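Hall hire fees to jump in June, sign-up sheet out now

Community groups using the Skitmont Hall will pay more from June. The hourly rate goes up to 37 dollars, first rise in 5 years. Kitchen is extra, same as before.

Hall manager Friederike Hagedorn confirmed the change this morning. Power, insurance, cleaning, all up, she said. Existing bookings honoured at the old rate untill the end of May. After that, new rate for everybody, dance classes and the seniors' lunch included.
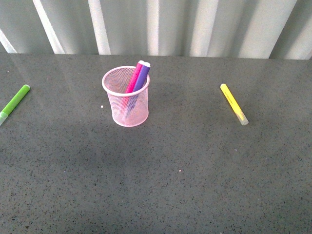 Speckled grey countertop, Skitmont Hall.

Groups that book a full term in advance get a discount, details still being worked out. One-off parties won't. Bond stays at 80 dollars, refunded if the place is left tidy and the key comes back by 10 a.m. next day.

The hall took 553 bookings last year, its busiest on record, and weekends are already tight through winter. Hagedorn wants regulars to put their names down early. Forms at the front counter or the library, no online option yet. Cheque or card, no cash.

Not everyone is thrilled. The Tuesday-style drop-in groups that live on gold coin donations say they'll feel it most, and a couple are looking at sharing the room or cutting back to fortnightly. The choir is staying put. The playgroup hasn't decided.

A written request for a lower rate can be lodged with the office, one page is plenty. Include how many people come, what you charge them and wether you have any grant money. Answers promised before the new rate kicks in.

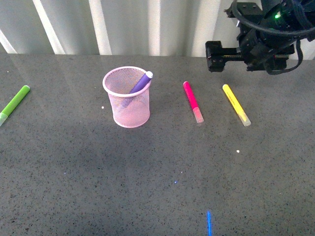
Zulmira Carvalho said her craft group could wear a small rise but would of liked more warning, as they'd already set their fees for the whole year and didn't want to go back to members asking for more.

Office hours are 9 a.m. to 1 p.m. Old forms will still be accepted, just cross out the rate.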